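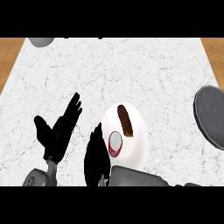
*Tampo de mármore sobre mesa de madeira (render)*

De: lista telemoveis-e-tablets
Data: 25/11/19
Assunto: Re: vidro do Koleck 2, alguém já sabe alguma coisa?

Olá a todos,

Respondo aqui por cima e deixo a mensagem original citada mais abaixo, que já me perdi duas vezes no meio das respostas intercaladas.

> Boa tarde, lista.
>
> Alguém tem novidades sobre o vidro do próximo Koleck? Li num fórum que a Verkar ia deixar a Hascombe e passar a comprar os painéis à Tichý, e que por causa disso o telemóvel ficava mais grosso e mais caro. Tenho o primeiro modelo desde maio e já vou no segundo ecrã, portanto estou a pensar se mando arranjar outra vez ou se espero. Também me disseram que as películas do modelo antigo vão servir no novo. Confirma-se?
>
> Obrigado e desculpem se isto já foi falado.

Foi falado, sim, mas no meio de uma conversa sobre carregadores, por isso estás desculpado!

Vamos por partes. A história da Tichý anda a circular desde o verão e acho que tem um fundo de verdade. A loja onde costumo ir (a da rua de trás da estação, quem é de cá sabe) já recebeu a lista de peças para encomenda e o painel da frente aparece com referência nova. Isto não prova que o fabricante mudou, claro, mas a Hascombe sempre usou o mesmo formato de referência e este é diferente. Eu apostava que sim – só não apostava muito dinheiro.

Quanto à espessura, não acredito. O que vi escrito fala de um vidro mais fino com uma camada extra por baixo, e no fim fica tudo igual. Já o preço é outra conversa: na mesma lista o painel novo está a 51 euros para a loja e o antigo a 50, por isso, se o telemóvel subir muito, não é por culpa do vidro. O Koleck actual custa 361 euros onde o comprei e não me admirava nada que o novo passasse disso com folga, que a Verkar anda com ideias de grandeza desde que mudou o logótipo.

As películas: não compres nada ainda, por favor. O recorte da câmara frontal mudou de sítio em todos os desenhos que apareceram até agora, e mesmo que o tamanho seja igual ficas com um círculo de plástico em cima do sensor. Fiz essa asneira com o tablet e andei meses a desbloqueá-lo com o código.

Sobre arranjar ou esperar, depende de como está o teu. Se é uma racha no canto e o toque responde bem, eu punha-lhe uma película barata e aguentava até haver data certa. Se já tens zonas mortas, arranja, mas pede o painel original e guarda a factura (os de imitação ficam com aquele tom amarelado e comem bateria que é uma coisa parva). Ah, e pergunta quanto tempo dão de garantia na mão-de-obra! No meu caso deram-me três meses e só soube porque insisti.

Já agora, uma pergunta minha: alguém conseguiu desligar o brilho automático depois da última actualização? No meu a opção continua lá, eu desligo, e no dia seguinte está outra vez ligada. Reiniciei, limpei a cache, só ainda não fui à reposição de fábrica porque tenho preguiça de voltar a pôr as contas todas. Se houver outro caminho, agradeço muito.

Um abraço e boa semana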